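Comparing two hand controllers on a two-armed robot

These steps are for checking one hand controller against another on the same robot, with the same pair of multi-fingered hands. We used a Skiltberg board and a Trillach board, but nothing below depends on the make. Set aside a morning.

Before you start

Charge the robot fully. Write down the firmware version of each controller. Clear the floor in front of the robot and route any cables out of the arms' reach.

Step 1. Set the rest pose

Bring both arms forward and low, palms in, fingers partly curled. Save this as pose A. Every trial starts and ends here, so both controllers get the same starting point.

Step 2. Measure the delay

Send a full close command to the left hand and log the time until the first joint moves. Do this 50 times, then repeat with the right hand. Use the median. The average gets pulled up by one or two slow packets.

Step 3. Check the thumb

Thumbs are where controllers differ most. Move each thumb from fully out to fully across in 10 equal steps and read back the joint angle at each one. If a reading is off by more than 3 degrees, recalibrate and run the step again. On our Trillach board the left thumb needed this twice.

Step 4. Grasp trials

Use a slipper, a plastic bottle and a small box. Do the same number of tries with each, and count a grasp as good only if the hand holds for the full lift. We did 37 tries per controller before the results settled.

Step 5. Return to pose A and compare

Look through the head camera after the last trial. Both thumbs should point inward and the two hands should be close to mirror images. Save a still for each controller and put them next to each other.

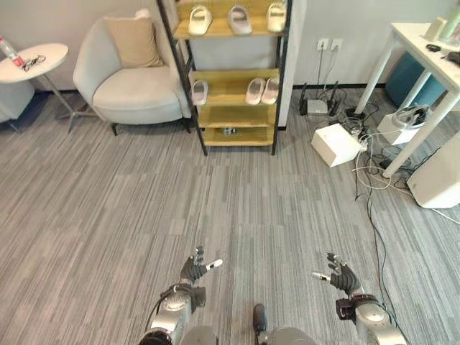 Comments

Clerkedov: On step 2, log the network delay separately if your controller runs over Wi-Fi. I was blaming the board for lag that came from the router. Once I switched to a wired link the two boards were nearly tied.

Nikolovski: Same result with a wired link. I'd also swap the order of the controllers halfway through step 4, as the finger motors warm up and the second board gets a different hand than the first one did.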